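Why Do We Buy More With a Basket? Impulse Spending at a Small Grocery Store
Final report, Consumer Habits seminar, 15 May 2021

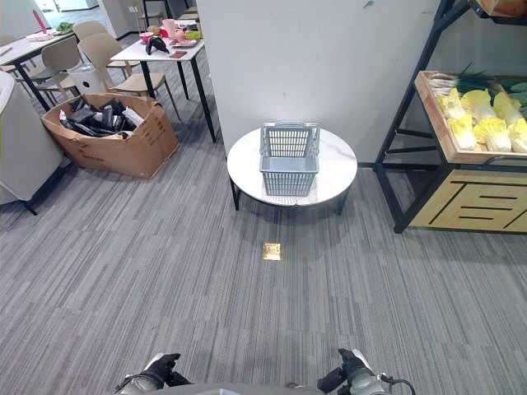
Background

Our group started with an argument over a bag of dried mango. One of us had gone into Foteo, the grocery store on the Giltberg side of campus, for milk. She left with milk, two candles, the mango and a lemon squeezer. She does not own lemons. We wanted to know if picking up a basket at the door had anything to do with it, or if she is just like that.

Earlier class readings suggested that shoppers who carry something with room in it tend to fill the room. They also suggested that people are bad at remembering what they meant to buy, a finding our group could have supplied for free.

What we did

We asked 30 students to save their Foteo receipts for 7 weeks and to write a shopping list before each trip. They also noted whether they took a basket, a cart or nothing. Anything on the receipt but missing from the list was counted as unplanned. We ended up with 984 usable receipts, plus a shoebox of unusable ones. Receipt paper fades fast on a dashboard, and one batch had been through the laundry.

We had planned to include Niltis, the discount store by the bus station, as a comparison. Niltis prints its receipts with department codes in place of product names, so "GEN MDSE 4" could be a mop or a birthday card. We dropped it in week 2.

Results

Basket trips had more unplanned items than empty-handed trips. Cart trips had the most, but they were also the big weekly shops, so we don't read much into that. Snacks led the unplanned category, followed by drinks and then a group we labeled "household, sort of." Kinyua coffee turned up unplanned so often that we suspect people leave it off the list out of shame.

Problems

People who expect to buy more take a basket in the first place, and our design can't separate that from the basket's own effect. Our instructor pointed this out in September, when it would have been easy to fix. Several students also admitted to writing their lists after shopping, and those lists were remarkably accurate.

If we did it again, we would hand out baskets by coin flip at the door. Foteo's manager has said we can ask again next year.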